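A casa de banho do simulador 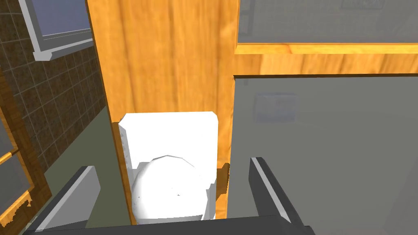

A garra aberta diante da sanita, no simulador.

— Outra vez a sanita — disse o Markos.

Athina não respondeu. Tinha a mão no teclado, a outra num pacote de bolachas. Faltavam duas horas para entregar. Talvez menos. O relógio da sala do clube andava como queria.

A prova da Huvico era simples, no papel. Entrar na casa virtual, achar a divisão certa, baixar a tampa, sair. 499 equipas inscritas. A deles chamava-se Dalen, porque era o nome do gato da Athina e ninguem teve ideia melhor.

— Ele vai bater no móvel cinzento.

— Não vai.

— Vai, Athina. Olha o espaço.

Pouco espaço, sim. A sanita branca entalada entre o painel cor de laranja e aquela parede cinzenta enorme. E os dois dedos abertos, um de cada lado da loiça. Ela parou a simulação. Ficou a olhar. Os azulejos castanhos, a janela. A casa da avó em Ristitz tinha azulejos assim, mais feios até. A avó a gritar do corredor, despacha-te, há gente à espera.

— Athina.

— Estou a pensar.

Não estava. Estava em Ristitz, com sete anos, fechada lá dentro a ler.

Abriu o ficheiro do Markos. Linhas e linhas. Comentários em maiúsculas, NÃO MEXER, MEXER SÓ SE ARDER. Mexeu. Baixou a velocidade do pulso, trocou a ordem dos movimentos: primeiro recuar, depois rodar, depois o resto.

— Isso estava bem — disse ele.

— Estava bem na cozinha.

— Passei três noites nisso.

— Eu sei.

Silêncio. Alguém arrastou cadeiras no andar de cima. Markos tirou os óculos, limpou-os na camisola, ficaram piores. Desde março que discutiam assim, baixinho, por causa de ângulos. Antes de março discutiam por causa de filmes. Ela tinha saudades dos filmes.

— Corre lá isso — disse ele por fim.

Ela correu. O braço recuou. Rodou. Hesitou um bocado, como quem entra em casa alheia e não sabe onde pôr as mãos. Depois avançou, torto, devagar, e o Markos deixou de respirar, ela ouviu-o deixar.

Contacto. A tampa desceu.

No canto do ecrã, a pontuação: 100.

— Guarda — disse ele. — Guarda, guarda, guarda.

— Já gravei.

— Grava outra vez!

Ela gravou outra vez. Mandou tudo para o servidor da Prollov, a barra a encher com uma lentidão de propósito. Markos pegou na última bolacha, partiu-a mal, deu-lhe o bocado maior.

— Como se chamava aquele filme? — perguntou. — O do comboio.

Athina puxou a cadeira para o pé da dele e pos-se a procurar.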